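Dornville centre reports first-stage results on dietary restriction and cell repair

The Ketilsson Centre for Ageing Biology in Dornville has released first-stage results from a study of intermittent dietary restriction and its effect on DNA repair in adults over 49. The centre enrolled 3,847 people across 2 intake periods and followed them for eighteen months. A report covering the first stage was posted to the centre's website in June, with the underlying tables to follow once the data access agreement is signed.

The study, known as Fistex, tests whether a reduced-calorie diet taken for five consecutive days each month changes the rate at which white blood cells repair induced damage to their DNA. Repair rate declines with age in most tissues that have been measured. Whether the decline is a cause of ageing or one of its results remains open, and the report does not claim to settle the matter.

Participants were assigned to a restricted group or a comparison group. The restricted group ate a set menu supplying just under half of their usual energy intake on the five days and ate as they pleased for the rest of the month. The comparison group made no change. Blood was drawn at enrolment and every six months after that, always in the morning and before food.

Cells from each sample were exposed to a fixed dose of ultraviolet light in the laboratory, then assayed at set intervals to measure how much damage remained. The assay was run by Vomik, a contract laboratory that also handled storage and labelling. Staff at Vomik did not know which group a sample came from. 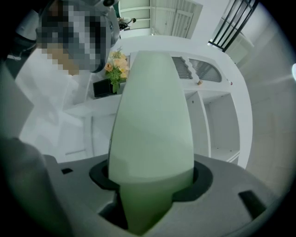

At eighteen months, cells from the restricted group cleared the induced damage faster than cells from the comparison group. The difference was small but consistent across both intake periods. It was larger in men than in women, a result the authors had not predicted and for which they offer no mechanism. No difference was seen at six months.

Several secondary measures showed no change. Telomere length was the same in the two groups at every draw, as were grip strength and walking speed. Fasting glucose fell slightly in the restricted group during the first year and then returned to the level recorded at enrolment. The authors note that eighteen months is a short period in which to look for changes in physical function.

Adherence was recorded through food diaries and a blood marker of fasting. The two sources did not always agree. Diaries suggested that most of the restricted group followed the menu in most months, while the marker put adherence lower, particularly over winter. The main analysis counts every participant in the group to which they were assigned, whether or not they kept to the menu. A second analysis, limited to those whose marker results matched their diaries, gave a larger difference - but the report advises caution, as people who stick to a diet tend to differ from those who do not in other ways as well.

The report lists three limits on the findings. All participants lived within driving distance of Dornville and were healthier at enrolment than the general population of the same age. The assay measures repair in one type of blood cell and may not reflect what happens in muscle, liver or brain. Repair of a single large dose of damage in a dish may also differ from repair of the low-level damage that builds up over a lifetime.

No serious harms were linked to the diet. Headache and poor sleep on restricted days were the most common complaints. People with diabetes, a history of eating disorders or low body weight were excluded at screening, and the centre says the results should not be applied to them.

A second stage will follow 1,000 of the original participants for a further three years. It will add skin and muscle biopsies for those who consent, along with a test of memory and reaction time. The restricted group will be split, with one half continuing the monthly menu and the other returning to an ordinary diet, to see whether any gain in repair rate persists after the diet ends.

Recruitment letters for the second stage have been sent to participants. The centre is not accepting new volunteers.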